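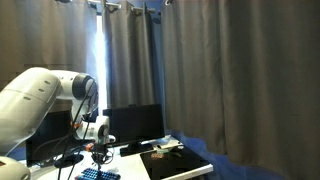
The Rubber Stamp People

By Tavion Mercado

I was told there would be cookies. There were, on a paper plate next to a heat gun, and someone had already melted the icing on two of them. It was six in the evening in February, in the back half of a former shoe store, and eleven adults were arguing over whether gray ink is a color.

The group calls itself Foneck, a name taken from a misprinted alphabet stamp set one of the founders bought at a yard sale. They make cards: birthday cards, sympathy cards, cards congratulating you on a hip. They own more paper than some school districts and are reluctant to cut into any of it.

"You save the good sheets," Wendell Villanueva told me, opening a drawer of good sheets. He has been saving them for nine years. A few have faded along one side from being looked at near a window.

Villanueva is a retired bus dispatcher who took up stamping when his knees gave out on tennis. He owns 727 stamps and keeps a ledger of them, with a column for the last time each was used. The column has a lot of white space in it. The hedgehog in a scarf gets out often. The lighthouse hasn't seen ink since he bought it, and he bought it twice.

I had come to learn embossing. You stamp an image in slow-drying ink, shake powder over it, tip off what doesn't stick, and hold the card near a heat gun until the powder melts and goes shiny. A child could do it, and one did, at the next table, while I scorched a tulip. My second tulip had a fingerprint in it. The powder sticks to any trace of skin oil, so a card made by a nervous person comes out with a rash.

Demetrius Kowalczyk lent me his anti-static bag, a little cloth pillow you rub over the cardstock first. It helped. He also lent me his opinions, which run to sentiment stamps and the people who stamp them crooked. Kowalczyk lines his up with an acrylic press and a grid. He will throw out a finished card over a sixteenth of an inch, then go back to the trash can for the ribbon.

There is a schism, naturally. Half the group uses dies, thin metal shapes you run through a hand-cranked machine to cut perfect ovals and ferns. The other half considers this cheating and does its fussy cutting with scissors, leaning in close, breathing through the mouth. Kenji Obi is on the scissors side. He spent 5 evenings cutting out a single wisteria and mailed it to his sister, who texted back a thumbs-up. He showed me the text. He has kept it.

On the die side sits Gillespie McIver, who teaches middle school band and has no patience left by evening. She cranked out a whole meadow while I was looking for the end of the tape. Her cards go in a tin marked Ninduris, after a brand of shortbread, and she sells them at the Chu Street market for four dollars. I asked what they cost her to make. She changed the subject to glue.

Glue deserves its own article. Wet glue gives you time to reposition and warps thin paper. Tape runners are quick and jam at the corner. Foam squares lift a layer up so it throws a bit of shadow, and they also push the card over the thickness limit for an ordinary stamp, so your get-well wishes come back to you with a notice. Everyone in the room has had one come back. Villanueva had a Valentine returned in April.

Each winter they hold a drive for the county nursing homes. This year they sent 1059 cards, up from 700 the year before, and Obi still feels bad about the snowmen, whose carrots went on in a hurry. A resident at one home, Ilov House, wrote to ask whether the snowman was smoking. They pinned the letter over the sink.

I went back three more times. My tulips are passable now. I bought a heat gun, a tray for the powder, a second tray so the gold wouldn't get into the white, and a pad of paper with a faint linen weave that I have been keeping flat under a dictionary.

My mother's birthday was last month. I sent her a card from the drugstore, with a dog on it.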